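**Plain cream stacking rings: worth it, or just pretty for the parents?**

**wschouten** wrote:
My sister wants to get our son one of those all-cream stackers with a duck on top. Every site says the "calm colors" help kids focus. I don't buy it. How is a one-year-old supposed to tell the rings apart if they're all the same shade?

**dorottya_d** wrote:
By size, same as always. Kids that age don't sort by color anyway. My daughter is 20 months and pulls everything off, chews the duck and walks away.

**rusu_r** wrote:
> Kids that age don't sort by color anyway

Says who? Mine went for the red ring every single time on our old Jestley set. I think beige toys sell because they look nice on a shelf in October light with a pumpkin next to them. "Calm colors" is a sales line until someone shows me more than a blog post.

**dorottya_d** wrote:
One kid liking red isn't a study either, Rodica.

**imre561** wrote:
The box on ours said 18 months and up, and I'd ignore that too. What bugs me more is the no-pole kind. You put one ring on top of another and hope. My boy gets two up, then screams.

**wschouten** wrote:
Wait, some have no pole? The listing doesn't say either way.

**rusu_r** wrote:
Then ask the seller before your sister pays. And ask what the print on the rings is, if there is any. I've had letters rub off a toy in a week.

**isamu_c** wrote:
We have a cream one with a duck. I can't tell you it does anything for focus. It does get played with, mostly by me. I never get the rings lined up straight.
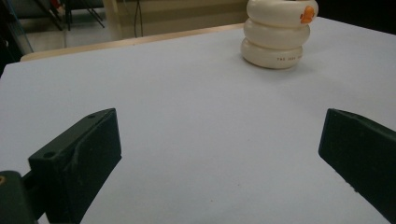 *Three rings and the duck, leaning right as usual*

**imre561** wrote:
OK the orange bill is cute. Still wouldn't pay extra for cream.

**rusu_r** wrote:
So the one bit of bright color is the bit everybody likes. Noted.

**dorottya_d** wrote:
Imre likes it. That's one person.

**wschouten** wrote:
Asked the seller about the pole, no answer yet. If I don't hear by Tuesday I'm telling her to get books.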